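Saturday, late. Rent's up again, 200 more a month from June. Got the letter from Hostance when I came in, read it standing up in the hall. 30 days to answer, 29 now I guess. Called Grivard to ask about the smaller place – no answer, left a mesage. Ate toast. Went through the bank stuff twice and it doesnt get any better.
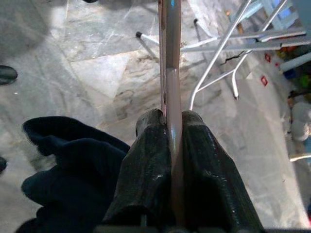
Could drop the gym. Could sell the bike, but then I'm on the bus all winter. Will try Grivard again before work. Bed now, alarm at six.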